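Chapter 4

Counting Households: What the Census Page Leaves Out

A household looks like the easiest thing in the world to count. You knock on a door, you ask who lives there, you write down the answer. For most of the last two centuries, governments in Europe and elsewhere have done just that, and historians have been happy to use the results. This chapter asks whether they should have been quite so happy.

Start with a small case. In the mill town of Zidska, a local count taken between the wars listed 1,537 households. Later writers have repeated that number so often that it has the feel of a physical fact, like the height of the church tower. They have used it to work out average family size, to compare Zidska with towns upriver, and to argue that the old extended family had given way to the small modern one. The whole argument rests on what the person holding the pen took a household to be.

We know a little about that. The instructions given to the enumerators survive. They define a household as "those who eat from one pot under one head." That sounds clear until you try to use it. What about a married daughter who cooked downstairs with her mother on workdays and upstairs with her husband on feast days? What about the boarder who paid for a bed and bought his own bread? The instructions have nothing to say on either, so the enumerator decided at the door, probably in a hurry.

The boarders of Enache Street

Tincuța Barbu was among the first to press this point. Working through the wage books of the Brenaler spinning mill, she found 747 women listed as living "in lodging." She then looked for them in the household count. Over 400 could not be found at all, at any address, under any spelling she could think of.

There are dull explanations, and we should take them seriously. Some women will have left town between one record and the other. Some clerks wrote badly. But Barbu noticed that the missing women were bunched in a few streets, Enache Street above all, where widows let out rooms. The widows had reasons to keep quiet. A house with four lodgers was taxed as a business; a house with four "nieces" was not.

Barbu went on to argue that these houses were families in all but name, held together by affection and shared work. Here I think she goes further than her evidence. She has three letters and a will. The will is a striking document — a landlady leaves her sewing machine and her best coat to a lodger — but one coat is a thin peg to hang a theory of kinship on. Safta Vlad, who reviewed the work when it came out, put it more bluntly and said that people who share a stove may also loathe each other. Vlad, for her part, offered no evidence of loathing.

Who was the head?

The second problem is the "one head." Every household on the form had to have one, and the form put him on the first line. Where a grown man was present he nearly always got that line, even when he was a son of nineteen and his mother owned the house.

It is tempting to read this as proof that men ruled the home. A great many textbooks have done so. But what the form shows for certain is that men were written on the first line. Sânziana Căpraru compared the count with court records from the same years and found mothers signing leases, hiring servants and suing neighbors while their sons sat on line one. Her sample is small and leans toward people who ended up in court, so it would be rash to swing the other way and announce a town run by women. It does show that the form cannot settle the matter.

Memory is no safer

Faced with bad paper, many historians turned to interviews. The Nenix Oral History Project recorded elderly residents and their children, and its transcripts now run to some 3,000 pages. They are a pleasure to read. They are also full of people describing their grandmothers' kitchens as warm, crowded and kind, in much the same words. Qianru Liao has suggested that speakers were drawing on a shared story about how families used to be, one they had picked up from radio plays and from each other.

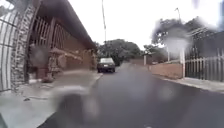

Reading the sources in this chapter

The four extracts that follow come from the enumerators' instructions, the Brenaler wage books, a court file and a Nenix interview carried out by Inna Chornovol. Read them in that order. With each one, write down who made the record, who paid for it, and what the person answering stood to lose by telling the truth. Keep your notes, as you will need them again in Chapter 5 when we come to dowries.

Be careful with Extract 3. The clerk's summary and the witness's own words are run together, and the translation keeps the muddle.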